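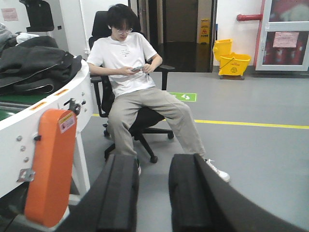
Setting Up a Two-Bin System for Shop Supplies

A two-bin system is a simple way to keep small supplies in stock without counting them. Each item has two bins. You use from the first one until it is empty, then you start on the second one and order more. The empty bin is your signal to buy. When the new stock comes in, it goes into the empty bin and that bin goes to the back.

The method works well for fasteners, gloves, tape, labels, cable ties, sandpaper and anything else that is cheap, used often and annoying to run out of. It does not work well for expensive parts, parts with serial numbers, or things you buy once a year. Keep those on a regular inventory list.

I set this up at the Hevasstead repair shop with Dwayne Ridgeway, who was doing the ordering at the time. The steps below are the ones we ended up with after changing a few things.

What you need

Two bins of the same size for each item
A shelf or rack deep enough to put one bin behind the other
Card stock, or label stock that will stick to your bins
A marker with permanent ink
A hook, tray or box for cards waiting to be ordered
Your purchase records for the last few months

Step 1. Pick the items

Start small. We began with 11 items and left everything else alone until those were running properly. Go through your purchase records and mark anything you bought three or more times. Then ask the people who use the supplies what they run out of. The two lists will overlap but they will not be the same. Take your first items from the overlap.

Leave out anything that spoils quickly unless you are sure it gets used up in time. Adhesives and some sealants have a short shelf life, and a full reserve bin of them can go bad before you touch it.

Step 2. Find the lead time

Lead time is the time between noticing you need something and having it on the shelf. People usually count only the shipping. You also have to count the time the card sits in the tray, the time it takes to get the order approved, and the time the box sits at receiving before somebody opens it.

Look at a few past orders for each item and use the slowest one. If you only have the supplier's stated delivery time, add your own ordering and receiving time to it.

Step 3. Size the reserve

The second bin has to last through the whole lead time. To size it, work out how much you use in that time during a busy stretch, not an average one.

Our flat washers are a good case. In a normal lead time we went through 500 of them. In March, when the rental equipment comes back for service, it was 800. The reserve bin is filled to 800. It takes up a bit more room than it needs to for most of the year, and we have not run out.

The first bin can hold the same amount or more. Keeping both the same makes refilling simpler. If the supplier sells a box size that is close to your number, round up to the full box so that there are no partial boxes lying around.

Step 4. Choose the bins

Put your calculated quantity in a bin before you buy a whole set. It should fill the bin most of the way and leave enough room to get a hand in. Bins that are too large will get overfilled, and then your quantities mean nothing.

Both bins for an item have to be the same size, because they trade places. Check the weight as well. A bin of bolts that looks reasonable on the shelf may be too heavy to lift down safely. Use a smaller bin for dense items even if that leaves you with empty shelf space.

Step 5. Make the cards

Each item gets one card. Write on it:

Item name, in the words people in your shop use
Supplier and supplier part number
Order quantity
Lead time
Shelf location

Put the same item name and location on the front of both bins. Print large enough to read from a few steps away. The card lives in the reserve bin, on top of the stock, where it has to be moved before anyone can take a part.

We first put the cards in a sleeve on the outside of the bin. They got ignored. Moving them inside fixed it the same week.

Step 6. Lay out the shelf

Put the two bins one behind the other, front bin first. Side by side also works, but people tend to take from both, and then both run low at once. If side by side is your only option, put a lid or a strip of tape across the reserve bin.

Heavy items go between knee and chest height. Items used together go next to each other. Leave a gap or two on each shelf for items you will add later.

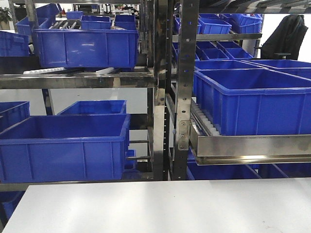
Deep shelves cause trouble with this layout if the back bin is hard to reach. You can pull the front bin out and drag the back one forward, or you can spend more and use a rack with a sloped roller track, where the next bin moves up when the front one is taken away. Try to keep empties off the same lane as full stock. An open tote with nothing in it, such as the large blue one on the lower shelf in the photo, can be read at a glance when it is low enough to look into, but on a high shelf you see only the side of it and it could be full or empty. Pick one low spot for empties and label it. Clear bins help with this too, though they scratch and turn cloudy over time.

Step 7. Show people how it works

This takes a few minutes for each person. Walk them to the shelf and go through it with a real bin.

1. Take from the front bin.
2. When the front bin is empty, put it in the empties spot.
3. Bring the reserve bin forward.
4. Take out the card and put it in the order tray.

Post those four lines at the end of the shelf. Step 4 is the one that gets missed, so have people do it by hand once while you are there.

Step 8. Order from the tray

One person empties the tray at a set time. We do it first thing in the morning. Everything in the tray gets ordered that day in the quantity on the card, and the card moves to a second tray marked "on order." If you skip days, your lead times are wrong and the reserve will not cover you.

When the delivery arrives, match it to the card. Fill the empty bin, put the card on top and place the bin behind the one in use. Old stock stays in front.

Step 9. Check it after 30 days

Go through every item and look at what happened. If the reserve ran out, raise the quantity or look for a delay in ordering. If the front bin has barely moved, lower the quantity or take the item off the system. Write the new number on the card in ink and cross out the old one, so that you can see later which way it has been going.

After that, a check twice a year is enough, plus one any time you change suppliers. When we moved our gloves from Durrani to Selcombe the lead time doubled and the old card was no good.

Common problems

Both bins are empty and there is no card in the tray. The card was lost. Keep a list of all the cards with the date they were made, and print a replacement from that.

The item is ordered twice. Someone noticed it was low and called the supplier without using the card. Check the "on order" tray before placing any order by phone.

Parts get mixed. This happens mostly with fasteners that look alike. Evander Lamont, who runs our second bench, glued one sample part to the front of each bin and it cut down the mixing a good deal. Put the sample next to the name, not over it.

People keep a private supply at the bench. Some of this is fine. If a lot is going to the benches at once, though, the front bin empties early and your usage numbers are off. Give each bench a small cup and ask that it be filled from the front bin only.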